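Kitchen worktop: oil every month or leave it alone?

mnechyporuk
Posts: 742
Hello all. We moved to Vernalstead in February and the kitchen has an oak worktop which the previous owner oiled every month, he left us a paper with instructions. I follow the paper, but the surface stays sticky for days and flour holds on it when I make dough. My husband thinks I must oil more. I think I must oil less. Who is right?

preser_wilson
Less. Sticky means the oil is sitting on top and has nowhere to go. Wipe with a cloth and a little mineral spirits, let it dry with the window open, and don't touch the can until water stops beading.

EusebioC
I disagree with Wilson a bit. In a new house you don't know what is under there. If the old owner used hard wax some years and then plain oil on top, it will never dry, and mineral spirits only moves it from one place to another. I would sand a small piece behind the toaster first and look.

preser_wilson
She asked about oil, Eusebio, and you are already sanding.

EusebioC
A small piece! Behind the toaster!

mnechyporuk
Thank you both. The paper says only "Andudik oil, thin coat." It doesn't say anything about wax. What is thin? I put it with a spoon and spread it.

zoila_a
A spoon is too much, Miroslava. Put it on the cloth, and the cloth on the wood. I do mine two times a year and it is enough, and I bake a lot. Also please lay the used cloths flat outside to dry, never in a ball in the trash. They can heat up and catch fire.

I am also choosing between a long counter and an island for our new place. I like the counter which goes along the room, with wood on the floor.

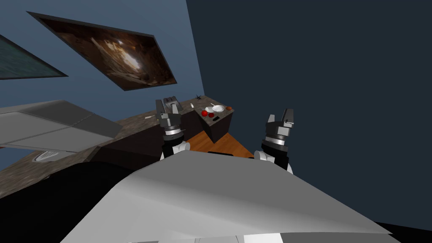

Kitchen render, counter and wooden floor

For me the island loses. I want one long piece where I can roll dough and not walk in circles.

EusebioC
Island is better for dough, you can reach it from every side. With a long counter you always fight with the wall.

zoila_a
I have short arms and I never fought with a wall.

preser_wilson
Can we go back to the oil?

mnechyporuk
Yes please :) I wiped it at 915 this morning as Wilson said. The cloth came out yellow. By lunch the left side felt dry, the side near the stove is still sticky. I will do the second wipe tomorrow, and if it doesn't help I will move the toaster.

EusebioC
Use 120 grit. And go with the grain.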